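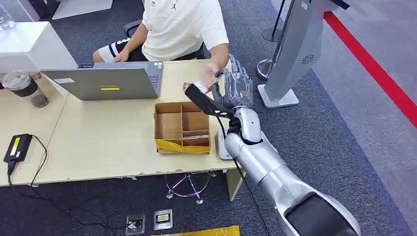
드디어 삼각대 없이 야경 찍기에 다시 도전했다! 9/11/18 저녁, 동현이 형(도동현, 우리 사진 모임에서 제일 오래 찍은 사람)이 강변에 나가자고 해서 퇴근하자마자 카메라만 들고 뛰어나갔다.

이번에 해보고 싶었던 건 셔터 속도였다. 지난번에는 무조건 ISO를 낮게 잡아야 한다는 생각에 묶여서 집에 와서 보니 건질 게 하나도 없었는데, 형이 노이즈는 나중에 줄이면 되지만 흔들린 사진은 못 살린다고 하길래 이번엔 과감하게 ISO를 올려 봤다. 조리개는 최대로 열고, 셔터는 1/15초에서 시작. 난간에 팔꿈치를 붙이고 숨을 천천히 내쉬면서 누르니까 생각보다 훨씬 또렷하게 나온다. 이게 되다니!!

렌즈는 18mm 하나만 썼다. 넓게 찍으면 손떨림이 덜 보여서 마음이 편하다. 대신 화면에 이것저것 다 들어와서 구도 잡기가 어렵다. 가로등이 모서리에 걸리면 빛이 번져서, 한 발씩 옆으로 옮겨 가며 같은 다리를 계속 찍었다. 지나가던 분이 뭐가 있냐고 물어보실 정도로ㅎㅎ

제일 재미있었던 건 패닝이다. 자전거가 지나갈 때 몸통을 같이 돌리면서 찍는 건데, 처음엔 자전거는 없고 빛줄기만 남은 사진이 줄줄이 나왔다. 니응시(Ningsih Manurung, 모임에 새로 들어온 친구)가 셔터를 누른 다음에도 계속 따라가야 한다고 알려줘서 그대로 해봤더니 바퀴는 흐르고 타는 사람 얼굴은 살아 있는 컷이 딱 나왔다. 셋이서 액정을 들여다보며 소리를 질렀다.

집에 와서 세어 보니 199장. 그중에 마음에 드는 건 29장 골라서 따로 폴더에 넣어 두었다. 보정은 아직 손도 못 댔고, RAW로 찍은 것부터 화이트밸런스를 만져 볼 생각이다. 가로등 색이 너무 노랗게 나와서 조금 차갑게 내리고 싶은데, 너무 내리면 그 밤의 느낌이 사라질 것 같아 고민 중이다.

10월에는 셋이서 시장 골목에 가기로 했다. 그때는 단렌즈만 들고 나가 보려고 한다. 혹시 밤 시장 찍기 좋은 곳 아시는 분은 댓글로 꼭 좀 알려주세요!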